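Cómo guardar aperitivos abiertos para que no se ablanden

Una bolsa abierta de patatas, galletas saladas o frutos secos pierde textura en pocas horas si la cocina es húmeda. Los pasos siguientes sirven para casi todos los productos secos de despensa.

Qué se necesita

Tijeras limpias
Pinzas de cierre o gomas anchas
Un recipiente con tapa hermética
Etiquetas y rotulador

Paso 1. Abrir bien el envase

Corte en línea recta, justo por debajo del sellado superior. Si rasga el plástico hacia abajo, después no habrá forma de doblarlo. Los sobres pequeños suelen llevar el borde dentado y se abren desde ahí con la mano.

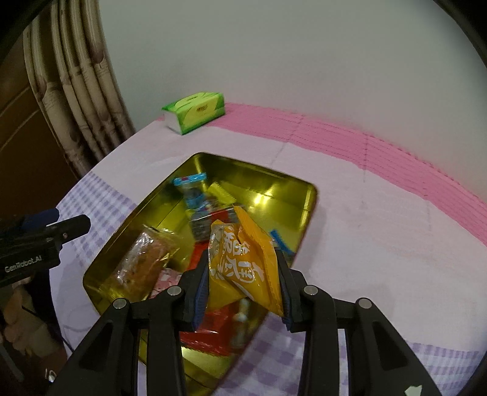

Última modificación: febrero, 13:42

Paso 2. Sacar el aire

Apoye la bolsa en la mesa y presione desde la base hacia la boca, sin aplastar el contenido. Doble el borde 2 veces sobre sí mismo y ponga la pinza en el centro. En bolsas anchas, mejor dos pinzas – una en cada extremo.

Paso 3. Pasar al recipiente

Meta la bolsa cerrada en el recipiente. No mezcle dulce y salado, los olores pasan de uno a otro. En Clumusov, donde el invierno es muy húmedo, añadimos un sobre de gel de sílice apto para alimentos, siempre fuera de la bolsa.

Paso 4. Etiquetar

Anote el día de apertura. Las patatas fritas aguantan bien unos 6 días; las galletas saladas, algo más. Los frutos secos se ponen rancios antes con el calor, así que en verano van a la nevera.

Si ya se han ablandado

Extiéndalos en una bandeja y caliente el horno a 71 grados. Déjelos dentro un cuarto de hora con la puerta entreabierta y espere a que se enfríen antes de guardarlos. Con productos rellenos o cubiertos de chocolate no funciona.

Véase también: Botes Vogler, limpieza de las juntas de goma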